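Timley tabletop collection: FAQ for new operators

Last touched in June. Ask in the Timley channel if it's not here. Read the grading bit before your first shift please.

What are we collecting?

Demonstrations. Person drives the two arms, arms move the plate, we record joints and all camera views, model learns from that later. Target for the plate task is 3,000 accepted episodes. We're at 596. So yes, lots of shifts open.

What's the task exactly?

Plate starts on the mat between the two racks. Pick it up, put it in a slot of the dish rack, let go, both arms back to rest. The cups stay in their rack for this one. They're in view on purpose, the model has to learn to leave them alone. Cup task is a seperate batch, separate sheet.

What should the start of an episode look like?

Plate flat, nothing in the dish rack, grippers clear of the plate. Check before you hit record, not after.

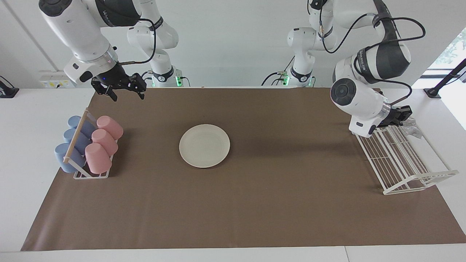
Svyatoslav Sirko asks if the plate has to start dead center every time, as the sheet from Drellum says it does and he's been lining it up by eye for every single episode.

No. Old sheet, ignore it. Move the plate a bit between episodes, left, right, closer, further. If it's always in the same place the model learns the place and never bothers looking at the plate. Keep it where at least one arm can get to it without stretching. Will ask Drellum to pull that sheet.

Which arm do I use?

Whichever is nearer. Handovers are fine if they're clean. Don't force one to make it look fancy.

Left and right are the robot's, right? Not mine?

Robot's. Always. If you're facing it across the table everything flips. Most of the bad labels in the first batch were this.

I dropped the plate. Delete it?

Don't delete anything. Mark it failed and write what happened, two or three words. "slipped at rim", "hit rack", that's plenty. If you dropped it, picked it up again with the arm and finished, mark it recovered. We want those. Virág is putting together a recovery set and is short on them.

If you reached in with your hand at any point, it's failed. No exceptions.

How fast should I go?

Steady. Slow near the rim, normal everywhere else. Long pauses while you think are worse than a slow approach, the model copies the pause. If you need to think, stop the episode and start over.

How long is an episode?

Cap is 700 steps. Recorder cuts it there whether you're done or not. Most people finish well under once they've had a morning of practice. If you keep hitting the cap you're probably fighting the wrist angle, come get someone.

Can I move the racks?

Small shifts yes, a few fingers' width, and a bit of rotation. Do it between episodes, never during. Don't swap sides mid-batch. If you do swap, new batch ID, and note it.

What do I check on the cameras?

Open the head view and look at it before every block. Both racks in, whole plate in. A gripper passing over the cup rack is OK, a gripper parked over the plate at the start isn't. 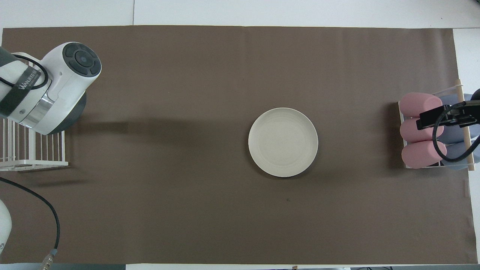 Then check the timestamps are moving on all the views. A frozen view looks totally fine until someone tries to train on it, and we've lost half a morning to that already.

How does grading work?

Second person watches the replay, never the one who drove. Accepted, recovered, failed. If the two of you disagree it goes to the Jedia queue and stays out of the count till somebody rules on it. Don't argue in the comments, the comments get exported.

How many per shift?

No quota. Blocks of 6, then a break. Grip quality drops when people get tired and you can see it in the replays.

Arm stopped and won't move?

Hit stop, hands off, wait for the lights, restart the recorder FIRST and then the arms. Other order gives you an offset in the joint log. Happens twice in a shift, call it in and don't keep going.

Where do the files go?

Nowhere you need to touch. They upload overnight. Just leave the machine on and teh recorder closed.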